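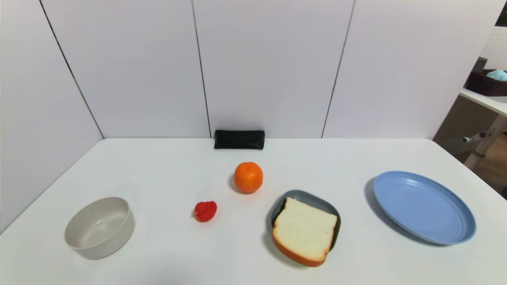
Wanted: patient people to put an orange in a bowl

Pudico is taking on paid testers for the Platholm tabletop kit. The work is part time, on site, and requires no engineering background. It does require that you can move a piece of bread from one dish to another many times in a morning and still care how it went.

If that has not put you off, read on.

What we make

Platholm is a kit for people who want to teach a small robot arm to handle everyday objects and would like to skip the year of building everything themselves. You get a table, a three-sided enclosure of white panels, a mount for an arm, a box of things to pick up, and the software that ties it together. The customer supplies the arm and the optimism. Most of our buyers are university labs, a few are companies, and a surprising number are retired people with a heated garage.

The kit has been on sale for a while and does what we say it does, with exceptions. The exceptions are why we are hiring. Our next version ships with a library of ready-made tasks, and every one of those tasks has to be tried by human beings who didn't write it. The people who wrote it know what they meant. That makes them useless for this.

What a shift looks like

You stand or sit at a white table. On the table is whatever the task card calls for: one layout has a gray bowl, a light blue plate, a slice of bread on a small dark dish, an orange, a red rubber duck and a black case lying at the back by the wall. The card gives you an instruction in plain English, such as "put the orange in the bowl." On some rounds you do it yourself, by hand, so we have a human version to compare against. On others you guide the arm through it with the hand controller. On the rest you start the arm, keep your hands out of the way and write down what it did.

Then you put everything back and do it again.

Putting everything back is a bigger part of the job than it sounds. The layouts are supposed to vary, and people are terrible at varying things. Left alone, most of us will set the bowl on the left and the plate on the right until we retire. So the software hands you a starting layout for each round and you follow it, including the ones that look silly.

You will also be asked to tell us when a card is badly written. "Move the toy next to the fruit" sounds fine until you are holding the duck and wondering which side, how close, and whether it should be facing the orange or ignoring it. We want that complaint in writing. We have a form for it, and the form has a large box.

The library currently holds 76 tasks. You won't see all of them. A few have already been retired, including one with soup.

What you would be doing, in dull terms

Running task cards in the order given, by hand, with the controller, or with the arm on its own.
Resetting the table between rounds.
Marking each round as done, partly done or not done, and adding a sentence when the choice wasn't obvious.
Reporting unclear cards, sticky joints, wobbly tables and anything that smells warm.
Unpacking and assembling a boxed kit from the printed guide, once, while one of us sits nearby and bites their tongue.
Replacing the bread.

Who we are looking for

Adults who can do careful, repetitive handwork for an hour at a stretch. Knitters, line cooks, model railroad people, former bank tellers and anyone who has ever labeled a spice drawer tend to get along well here. So do plenty of people with no such history.

You should be comfortable reading short instructions in English and writing a sentence or two about what happened. Spelling doesn't matter. Saying "the arm dropped the case" when the arm dropped the case matters a great deal. We had a tester in an earlier round who felt bad for the arm and kept marking its failures as partly done. Lovely person. We had to throw out two weeks of sheets.

Left-handed people, please apply. The controller was designed by right-handed people and we have been told it shows.

Seated work is possible throughout, and the table height adjusts. If you use a wheelchair, the stations are reachable and so is the bathroom. If there is something about the setup you would need changed, say so in your application and we'll tell you plainly whether we can do it.

Who should probably not apply

Anyone hoping to write code. We have other openings from time to time, and this isn't a side door into them. People do ask.

Anyone who wants to see a humanoid walk around. The product is a table. The arm is bolted to it when an arm is used at all, and it has never walked anywhere.

Anyone who works for Grorkura, or has in the past year. They make a competing kit, it is decent, and we would both prefer not to have the conversation.

Hours, pay and place

Shifts are four hours with a paid break in the middle, morning or afternoon. Mornings start at 8, which means hands on the table at 8 and coat off somewhat before. You would take two or three shifts a week, and we'd like you to stay for the whole round, which begins in September and runs until the library is done or we run out of bread.

Pay is $26 an hour, including training, including the hour when the network goes down and everyone stands around looking at the router. We pay every two weeks. Parking is free behind the building. The bus stops across the street and the driver will think you want the tile store.

We are on the second floor of the old Ugwu building, suite 52. The elevator works. The sign in the lobby still lists us under our previous name, which we would rather not repeat, so follow the arrows to the stairs or the elevator and turn left.

About being recorded

The stations have cameras pointed at the table, and they record every round. That is most of the value of what you'd be doing, so there is no version of this job without it. The cameras will see your hands and forearms, your sleeves, and your rings if you wear them. There is no sound recording. If your face ends up in a clip because you leaned in to look at something, tell us and we'll remove it. We check for this too, but you will remember leaning better than we'll notice it.

You'll sign a release before the first shift. It runs two pages and says that we can use the recordings to improve Platholm and to include sample rounds with the kit. It doesn't let us sell them separately. Read it. If you want a copy before deciding whether to apply, ask and we'll send one.

Safety

The arm used at our stations is a light one, slow on purpose, and it stops when it bumps into something. It also has a big red button, and you'll be shown the button before you are shown anything else. Press it whenever you feel like it. There is no paperwork for pressing the button and no look from across the room. Long hair gets tied back, dangling bracelets come off, and coffee stays on the shelf away from the station.

Questions we keep getting

Is the food real? Some of the props in the library are real and some are molded, and the card tells you which kind to use. Please don't eat either kind.

Can I listen to music? One earbud, yes. You need the other ear for the arm, which makes a particular noise before it does something foolish.

Will this put someone out of a job? At its present level of skill the arm threatens no one we can think of. It is a fair question about the field as a whole, and we argue about it at lunch. You're welcome to join in.

Do I get a kit at the end? No. Testers who finish the round can buy one at cost, and a few have. One is reportedly teaching hers to sort buttons.

Can my friend and I share a shift? You can apply together and we'll try to put you at neighboring stations. One person per table, though. Two people at one table start helping each other and then we learn nothing about the card.

I tested for you last year. Can I come back? Yes, with pleasure, but you'll be given cards you haven't seen. Once you know a task well, you stop noticing what is wrong with it.

How to apply

Send a short note to Cheuk-hei Yuen, who runs testing, using the contact form on the Pudico site. Put reference 901 in the subject line or it will be sorted in with the people selling us office plants. No resume needed. Tell us which shifts you could take, whether you're left- or right-handed, and anything you'd need us to know about access.

Then answer one thing for us. In no more than ten sentences, write instructions for setting a place at a table for one, addressed to somebody who will do exactly what you say and will not guess. We read all of these. There isn't a right answer, but there have been several in which the fork was never put down.

If your note looks promising, you'll be invited to a one-hour trial shift, paid at the full rate whether or not we take you on. You'll run a handful of cards, meet the red button and see if you can stand it. Cheuk-hei writes back to everyone after the trial, including the people we don't hire, usually within the week.

We have room for eight testers and will take notes through the end of the month, or close the form earlier if the tables fill up. Please don't phone. The phone is at the front desk, and the front desk is where we keep the spare arm.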